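From: Noémie McKinnon
To: Dinham Toy Swap and Tidy list
Subject: Re: Re: clear bins for bricks, and what about the table?

Hi all,

Sorry Raymonde, I meant to answer you on Tuesday and then dinner happened. I'll paste your message so everybody knows what I'm rambling on about.

Raymonde Ouellet wrote:
> I'm done with the big blue tub. 200 bricks in there, plus puzzle pieces,
> plus whatever the dog brought in, and my son dumps the WHOLE thing
> on the floor to find one wheel. Noémie, you said you'd gone over to the
> see-through cubes. Do they hold their shape? And are you still sorting on that nice
> pale table, or did you give up and cover it? Mine is getting
> scratched and I'm about to buy a plastic cloth.
> Raymonde

OK! Two questions, so I'll take the table first (I have opinions about the table).

I never covered it. I had a vinyl cloth on our old one and crumbs got under it, and then the bricks wouldn't stand up straight on the wrinkles, which caused tears. Bare wood is so much nicer to sort on. Small stuff shows up right away against a light top, and you can sweep a whole pile toward you with your forearm. I wipe it with a damp rag, dry it, and twice a year I do a thin coat of the Astusach oil that Eduard recommended on here last January. Go along the grain and let it sit overnight. Ours has those big looping arches in the grain on one side and I'm fond of them, so a cloth is out of the question.
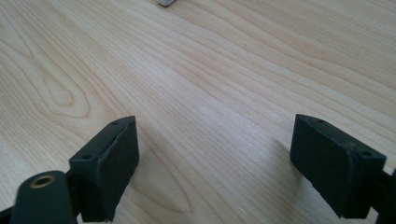
Now the bins

I have 3 of them, the floppy clear kind with a white wire edge. Do they hold their shape? Sort of! The walls are soft and the wire along the top sags and bends, so don't expect a crisp box. I pull the corners back out when I think of it. If you want something you can stack, get a hard one, because these will fold up under anything heavier than a coloring book.

What I love is that you can see in from the side. My daughter can spot a little brown block down in the corner without tipping everything out, and that alone has saved us so much floor time. She sorts a few at a time: a handful of bricks goes on the table in front of the bin, the teal and dark green and pink ones all mixed up, and she decides what goes in. The Rubik's cube gets thrown in with them too. I've quit arguing about whether it belongs with the bricks.
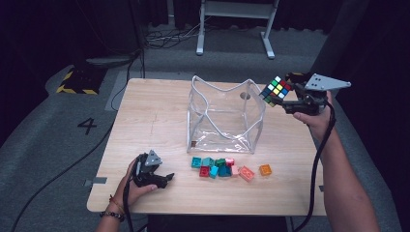
I don't sort by color anymore, by the way. I tried it for two weeks and it was me doing all the work while the kids built things out of my piles. Now it's one bin for studded bricks, one for plain blocks and odd bits, and one for "not sure," which Maximiliano tells me is cheating. He's got his in 70 little drawers, so I'm not taking advice from him.

Oh, and washing: lukewarm water with a squirt of Vodo, then leave the bin upside down on a towel. Mine went cloudy the one time I used hot water.

Peiyu, do you still have the spare bin you offered before the holidays? If so Raymonde should have first dibs. I can pick it up Saturday when I'm over on Toledo Street and bring it to her.

Noémie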